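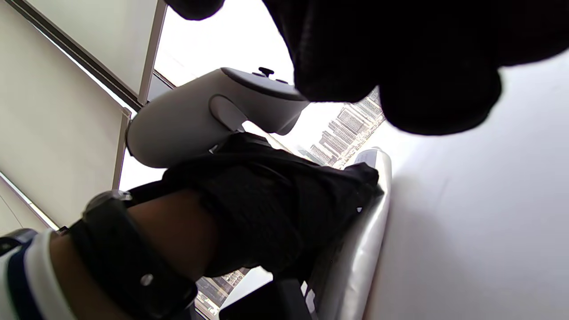 A white controller in a black knitted glove, with the city outside the window.

Have you ever tried to tell somebody how to tie a shoelace using only words? Try it on a grown-up tonight. They have to do exactly what you say and nothing else. I tried it with my brother and we ended up with a knot we had to cut off with scissors!

Robots have the same trouble. I work in a robot lab called Piveo, and for a long time we wrote our robots a list of instructions for every job. Move left a bit. Close your fingers. Stop! It took ages, and if you moved the cup one hand's width along the table, the robot would grab at thin air.

So now we show them instead. It's a bit like learning to bake by standing next to your gran.

You might know controllers like the white one from virtual reality games. It has a little thumbstick on top with a small button on each side. In a game, the computer needs to know where your hand is and which way it's tilted, or your sword would point at the ceiling. We want to know the same thing, only our hand is doing something much duller, like putting away spoons. Each time a person does a job for us, we save all the movements, and we call that one "demonstration". (It's a long word for "watch me".)

Then the computer goes through the demonstrations over and over, looking for what they have in common. Every time, the hand slows down just before it touches the spoon. Every time, the fingers close after that and never before. Nobody typed those rules in. The computer picked them up from the examples, and this is called imitation learning.

My friend Sum-yee Leung wanted to find out how many examples a robot needs, so we set up a test. We gave one robot 20 demonstrations of putting a spoon in a drawer, and we gave a second robot 3,000. Which do you think did better?

The second one, by miles. But the bit I liked best came next. Sum-yee noticed that most of the 3,000 had been done by just 3 people, all right-handed, all quite tidy. When she put the spoon down back to front, the robot got in a terrible muddle. So we asked six new people to have a go, including Sabina, who is left-handed and does everything at top speed – and after that the robot coped much better with odd spoons.

Having lots of examples helps, then, but they need to be different from each other too.

Here's one to try at home. Get a friend to watch you stack some blocks without talking, and then see if they can copy you. Now start with the blocks in a messy heap. Can they still do it?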